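Clearing and Resetting a Shared Kitchen Table: Final Project Report
Household Studies Practicum, Plonville
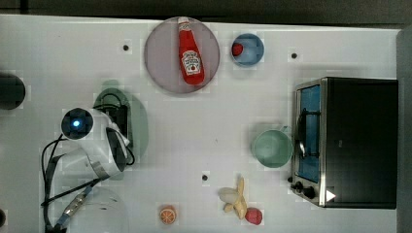

1. Background

The student kitchen on the second floor of Vodari Hall is used by residents of two corridors. In September, residents were asked in a short survey what discouraged them from cooking there. The most frequent answer was the state of the table, where dishes, condiments and small appliances were left together after meals. The project team, consisting of Ragnvald Nygård and Silvia Halás, undertook to propose a simple order for clearing the table and to test it with residents.

2. Method

The team sorted the objects commonly left on the table into four groups: food, condiments, dishes and appliances. A plate, a bowl, a mug, a ketchup bottle and a toaster oven were chosen as the standard items for discussion, as every resident interviewed had used all of them.

Two clearing orders were compared. Under the first, residents began with whatever was nearest to them. Under the second, food was removed first, condiments were returned to the shelf, and dishes were then carried to the sink. The toaster oven remained in place in both cases and was wiped only when cool. The team recorded 80 clearings in total, divided equally between the two orders. A clearing was considered complete when the table had been wiped and the dishes had reached the sink.

3. Results

Residents following the second order made fewer trips between the table and the sink. The difference was largest when a condiment had been set down on a plate or a piece of fruit left in a bowl, as these dishes could not be stacked until they had been emptied. Mugs caused little difficulty under either order, although several residents preferred to carry them separately by the handle.

The toaster oven was the main source of disagreement. Some residents wished to see it moved to the counter to free space for eating. Others noted that the counter outlet is already in use by the kettle. The team did not test a change of location.

4. Recommendations

The team recommends that the second order be posted beside the sink on a single printed card. A shelf for condiments should be kept within reach of the table. The position of the toaster oven should be decided by the residents at their next corridor meeting.

Submitted 30th May. The clearing records are held by Silvia Halás and may be consulted on request.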